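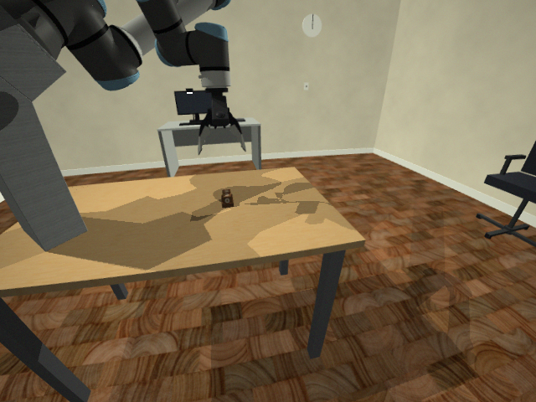
Kids' Corner > Running > How It Works

Why Do Runners Start in Waves?
March — by Macarena Acuña

Imagine everyone in your school trying to leave through one door at the same moment. Somebody loses a shoe. Somebody always loses a shoe.

A big road race has the same trouble, only with more elbows. So the organizers split the runners into groups called waves. The fast people go first. Then there's a short wait, and the next wave goes, and so on, until the people dressed as bananas get their turn.

At the Huvance Family Run there are 7 waves, with 2 minutes between them. If you're in the last one, you'll stand there for 12 minutes after the first wave leaves. Bring a joke.

"But that isn't fair!" you may say. "The first wave gets a head start!"

Good point, and the answer is stuck to your shirt. On the back of your race number is a thin tag. When you step over a special mat at the start, the mat picks up a signal from the tag and your own clock begins. Another mat at the finish stops it. The time in between is called your chip time, and it belongs to you alone, even the part you spent tying your laces.

There is a second kind of time, called gun time. It starts for everybody when the first wave goes. Many races use it to pick the overall winners, who line up at the very front anyway.

How do you get into a faster wave? Usually you tell the organizers how long you expect to take. Grown-ups are famous for getting this wrong — always in the same direction.

Comments (3)

Liudmyla Yurchenko: My son is 10 and now wants a mat at our front door.

Marta Panasiuk: What if you fold the tag?

Macarena Acuña: Please don't, Marta. It may not get read at all.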